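Subtitles drift out of sync after reel change - Kuvach festival print

Last updated: February 2024

Opened by: Stela Pascu
Assigned: Silviu Sârbu
Priority: high (public screening)
Status: closed, see bottom

Stela: Subs on the Kuvach file are fine for the first part of the film then go late. By the station scene they are a good 2 seconds behind the dialog. Ran it in screen 1 and screen 2, same both times. Director is coming to this one so please dont leave it till the end of the week.

Silviu: Which version of the file. We got two deliveries from Brallemau, one in the fall and one last week.

Stela: Last week's. The newer one. Folder says final_v2.

Silviu: OK. Pulled it. Checked the start, first line of dialog is the mother on the phone, sub comes up bang on. Jumped to minute 14, still good. Jumped to the station, late. So it goes wrong somewhere in between and not gradually, I think. Will narrow it down.

Silviu: Found it. It's the cut right after the kitchen argument. Line before the cut is perfect, line after is late, and everything stays late by the same amount to the end credits. So not a frame rate thing. If it was frame rate it would creep.

Emilian Stoica: Had the same on the Nedelcu film last season. There it was a censor card someone removed from the picture and not from the sub timing. Check if something is missing at the cut?

Silviu: Will compare with the old delivery. Copying it off the archive drive now, slow.
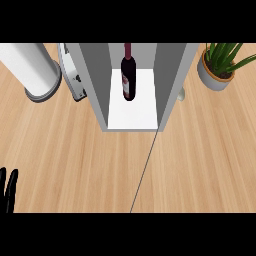

Silviu: Compared. Emilian is right or close to it. Old version has a shot of the empty platform before she walks in, just the platform and the sound of the train going away. New version goes straight from the kitchen to her face. Shot is gone. Sub file was made for the old cut, nobody retimed it.

Stela: Is that on purpose?? I love that shot. It's the only quiet place in the whole middle of the movie.

Silviu: No idea. Asking Brallemau.

Emilian: Saw the old cut at the press show. For what its worth the scene needs it. You come out of all that yelling and you get to breathe, then she's there. Without it she looks like she walked out of the kitchen and onto a train. But not our call.

Silviu: Mail from Paraschiva Lazăr at Brallemau, pasting the part that matters:

"The platform shot was removed for the television version. It should be in the theatrical file. I think you were sent the wrong one, sorry. The director would not be happy to see the TV cut on a big screen. Uploading the right one tonight, it is a large file so please allow time."

Silviu: So final_v2 is the TV cut. Nothing wrong with our player, nothing wrong with the subs. Please do not use final_v2 for anything. Renamed it to DO_NOT_SCREEN on the server.

Stela: And if the upload doesn't make it?

Silviu: Then plan B is TV cut with the sub file shifted from sub number 1220 onward. Made that already, tested in screen 2, it holds to the end. Ugly but watchable. Saved next to the film as plan_b.

Tincuța Ciobanu: Question from the program side - running time in the booklet is from the theatrical cut, right? If we end up on plan B I need to know what else is missing, the Q&A is tight as it is.

Silviu: Only found the one shot so far. Haven't watched the whole thing side by side. Asked Paraschiva for a list of changes.

Silviu: List came. The platform, a longer look at the father's hands in the hospital, and one swear word muted. Subs go off again a little after the hospital by the way, small enough that I missed it. Fixed in plan_b.

Silviu: Upload arrived, checksum OK. Ingested under the title Kuvach_theatrical. Checked the phone call, the kitchen cut, the station, the hospital, last line. All in sync. Platform shot is back.

Stela: Watched from the kitchen to the station just now in screen 1 with the lights off. Good. Much better movie. Thank you

Tincuța: Booklet stays as is then.

Emilian: Can we add a line to the intake checklist, compare running time with the paperwork before anyone signs off a delivery. TV cut was 44 seconds short, we'd have caught it in a minute.

Silviu: Added. Also asked Somimska to check theirs, they are showing it after us and got the same link. They had the TV cut too. Sent them Paraschiva's adress.

Silviu: Closing. plan_b stays on the server till the screening is over, then I delete it along with the TV cut.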